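Quando cheguei à Ilgate, numa quinta-feira, a Lihua Kang já estava de chave na mão, a reapertar os dedos da garra. "Faço isto a cada 50 ciclos, senão ganham folga!", contou-me ela, sem largar o parafuso.

Perguntei-lhe o que dava mais trabalho. Os pulsos, claro (eu apostava na bateria).
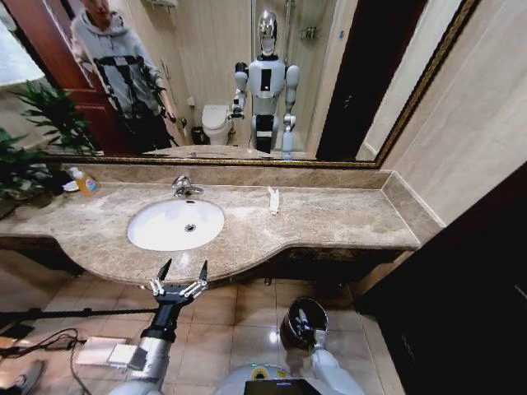 O cesto preso na garra direita, a esquerda aberta junto ao lavatório.

"Um cesto quase não pesa, mas se aperto demais o plástico marca", explicou. Por isso, de manhã, ela calibra primeiro a força, depois a abertura, e aponta tudo num caderno. Já vai em mais de 700 linhas! As correias ficam para julho.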